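Matching a Loose Power Adapter to the Equipment It Came From
Ellstead Home Workshop Newsletter, Feb 27, 2018

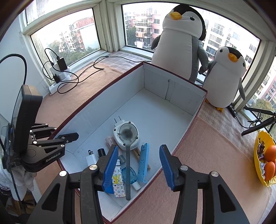 Small items in a cardboard box, among them a white two-prong wall charger.

The July issue carried a short note on discarding old power adapters. It drew more mail than the piece on drill presses, and most of it asked the same thing: how to tell whether an adapter found in a drawer will run the device on the bench. The note did not cover that. What follows does, for the ordinary low-voltage plug-in supplies used on routers, lamps, clocks, answering machines, keyboards and similar equipment. Laptop supplies are treated briefly near the end. Cordless tool chargers are left out, for reasons also given there.

Reading the label

Every adapter worth keeping has a printed or molded label on the housing. If the label is missing or cannot be read, the adapter should go to electronics recycling. An unmarked adapter can be measured with a meter, but a meter will not give its current rating, and guessing at that figure is how housings get melted.

The label has an input line and an output line. The input line gives the supply the adapter expects. In this country that is 120 volts at 60 hertz. A label reading 100-240 V, 50/60 Hz belongs to a switching supply that will run on nearly any household system in the world with the right plug. A label reading 120 V 60 Hz only, on a heavy housing, usually belongs to a transformer type. Plugging one of those into a 230-volt outlet will destroy it quickly and may start a fire.

The output line is the one that has to match the equipment. It gives voltage, current, and whether the output is AC or DC. DC is shown by a solid line with a broken line under it, or by the letters. AC is shown by a small wave or by the letters. A fair number of older modems and keyboards take AC at 9 or 12 volts, and the connectors are often identical to the DC ones. Femke Aerts lost a mixer this way last winter. The mixer wanted 18 volts AC and had been given 18 volts DC from an adapter with the same plug.

Voltage

Match the voltage exactly. A device marked 9 V DC should be given 9 V DC. Some equipment has a regulator inside and will tolerate a volt or two either way, but there is no means of knowing this from the outside, and the regulator gets rid of the excess as heat.

Readers with a meter will notice that an old transformer adapter marked 9 V often reads 12 or 13 volts with nothing connected. The adapter is not faulty. An unregulated supply is rated at full load, and its voltage climbs as the load drops. A switching supply marked 9 V will read very close to 9 with or without a load. The difference matters when an unregulated adapter rated at a large current is substituted for a small one: the device draws little, the voltage stays high, and a marginal regulator overheats. Where the original was unregulated and the replacement is a switching type of the same voltage, the substitution is nearly always safe. The reverse should be avoided.

Current

The adapter's current rating must be equal to or greater than the figure on the device. A router marked 12 V 1 A may be run from a 12 V adapter rated at 1 A, 1.5 A or 2 A. The device draws what it needs and the remainder is spare capacity. We continue to get letters from readers who believe a 2 A adapter will push 2 A into a 1 A device. It will not.

An undersized adapter is the real hazard. It may appear to work for several days. The usual signs are a housing too warm to hold, a hum, equipment that restarts when it is asked to do something, and a smell. Watch the units as well. 500 mA is 0.5 A, and a device marked 0.8 A should not be run from it.

Where the device gives only watts, divide by the voltage. The Clestetti desk lamp that several members own is marked 12 V and 18 W on the base, which works out to 1.5 A. The adapter originally supplied with it was rated at 2 A.

Polarity

Most round DC connectors, usually called barrel plugs, carry one side of the supply on the center contact and the other on the outer sleeve. Center-positive is the more common arrangement. Center-negative is standard on a good deal of music equipment and turns up on older cassette recorders. The label shows a small diagram: a dot inside a partial circle, with a line from each to a plus or a minus sign. Whichever sign is joined to the dot is the center contact. The same diagram is normally molded into the device beside the socket.

Reversed polarity may do nothing at all, may blow an internal fuse, or may ruin the board. If the device and the adapter do not both show the diagram, check the adapter with a meter set to DC volts. Put the red probe into the center and the black probe on the sleeve. A positive reading means center-positive, a reading with a minus sign means center-negative. That settles the adapter. The device still has to be settled from its manual or by opening the case and tracing the socket.

Connector size

A barrel plug has two dimensions, outside diameter and inside diameter. The two most often seen are 5.5 by 2.1 mm and 5.5 by 2.5 mm. They look alike. A 2.5 plug will slide onto a 2.1 pin and make contact some of the time, and the result is equipment that cuts out when the cord is touched. A 2.1 plug will not go onto a 2.5 pin, and forcing it spreads the contact.

A drill bit serves as a gauge. A 3/32 inch bit measures 2.38 mm and will enter a 2.5 plug but not a 2.1. Use the shank end, and use it with the adapter unplugged from the wall. Arnout Desmet uses a set of pin gauges for the same job, which is more accurate than the work requires.

Adapters with interchangeable tips are acceptable if the tip locks in one orientation. Some older universal types let the tip be fitted either way around, and the polarity changes with it. If you own one of these, mark the positive side with paint and check it with a meter each time the tip is moved.

USB supplies

A USB wall charger delivers 5 volts at its port unless a device negotiates for something else, and current ratings run from 0.5 A to 3 A. The voltage question is therefore settled for most small equipment and the current question remains. Charging that has become slow is as often caused by the cord as by the charger. Thin cords lose a noticeable part of the 5 volts along their length. Try a short, heavy cord before replacing anything.

Laptop supplies

Two complications apply. Many laptop makers add a third contact that carries an identification signal, and a supply without the right signal will run the machine but decline to charge the battery. Voltages also cluster closely enough to confuse, at 18.5, 19, 19.5 and 20 volts. Lertchai Chuensuk reports that the half-volt differences have caused him no trouble over several machines. We print this as his experience and continue to recommend buying by the maker's part number.

Cordless tool chargers

These are not general power supplies. The charger and the battery pack are designed together, and the charger may rely on a temperature sensor in the pack to know when to stop. A charger of the right voltage from another maker is not a substitute under any conditions. The same applies to anything charging lithium cells directly.

Labeling and storage

The workshop's own shelf of adapters was sorted in January by Jeanine and Ineke Verbeke. It held 52 units, of which 40 were kept. Of those discarded, the greater number had cracked cord entries, where the insulation had split and the copper could be seen. Tape is not a repair for this. The others had no readable label.

The method they used can be copied at home. Wind the cord loosely and hold it with a strip of hook-and-loop tape. Tight winding against the housing is what breaks the cord at the entry. Write the voltage, current and polarity on a flag of white cloth tape near the plug end, in that order: 12 V / 1.5 A / C+. Add AC where it applies, in red. If the adapter is known to belong to a particular device, write the device name on the reverse of the flag. Store by voltage and then by current. Sorting by device name fails once the device has been thrown away.

New equipment should have its adapter flagged the day it is unpacked. The job takes a minute and removes the need for most of this article.

Supplies

White cloth tape and hook-and-loop strip are stocked at the Dewulf counter on Zillgate. Ask for item 2517 for the narrower strip, as the wide one is awkward on thin cords. The workshop meter may be signed out overnight. Return it with the leads in the pouch and the dial turned to off – the last two batteries were found flat.

Correction to the July note

The note stated that a warm adapter should be unplugged and discarded. Transformer adapters run warm in normal use, including when the connected device is switched off. The sentence should have referred to adapters too hot to hold comfortably. Readers who discarded a working adapter on the strength of the original wording may take a replacement from the shelf, if one of the right rating is there.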